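The Briggs Cauldron, Clinwood Collection

2024-07-08
By Karthik Miah
14 shares | 2 comments

The Briggs Cauldron is a full-size display piece from the Clinwood Collection, which Mellholm produces for collectors, theaters and seasonal exhibitors. It represents the vessel kept by the Briggs sisters, the three brewers whose misdeeds are recorded in the Clinwood stories. According to those stories, the cauldron was cast in 1460 from the bell of a drowned chapel and has never been fully emptied. Mellholm accepts no responsibility for the accuracy of this account.

The body of the cauldron is molded in resin and finished by hand in layers of black, rust brown and dull green. It stands on three clawed feet, each of which is fixed to the base with a steel bolt. Two ring handles are attached to the shoulder. The handles are decorative and should not be used to lift the piece. When moving the cauldron, support it from beneath with both hands.

A band of raised lettering runs below the rim. The letters belong to the Zistiveo alphabet, the script used by the sisters for their recipes and their threats. A printed key to the alphabet is supplied with each cauldron, together with a numbered card. Purchasers who translate the inscription are asked not to post the result in public reviews.

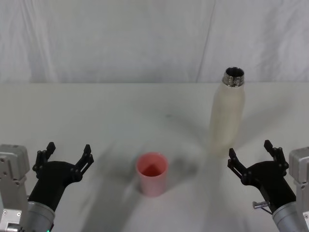 Pink plastic cup on a white tabletop.

The interior is sealed and may be lined with dry material such as moss, paper or artificial leaves. It is not rated for food or drink, and liquids should not be poured directly into it. Exhibitors who wish to create a mist effect must place a separate container inside the cauldron and follow the instructions supplied with their own equipment. Open flame, candles and heated coals must not be used in or under the piece at any time.

The cauldron is intended for indoor use. It may be shown outdoors under cover in dry weather, but long exposure to sunlight will fade the green layer of the finish. Dust should be removed with a soft brush. Household cleaners will damage the paint and will void the warranty.

Each cauldron is covered for two years against faults in molding and hardware. Chips and scratches caused by handling are not covered. Touch-up paint may be requested from Mellholm by quoting the number printed on the card.

Orders placed now will be shipped in September. The cauldron is packed fully assembled, and the carton should be kept for storage between seasons. Returns are accepted only in the original carton and with the alphabet key enclosed. The stirring paddle and the book stand shown in earlier Clinwood listings are sold separately.

2 comments

gravelwitch
Can the feet be taken off for storage? My closet shelf is pretty low and I'd rather not keep it on the floor.

Odd Lantern Players
We used the first version in our fall show and the finish held up well under stage lights. The handles rattled during scene changes, so we put felt behind them. Will the book stand be back in stock before September?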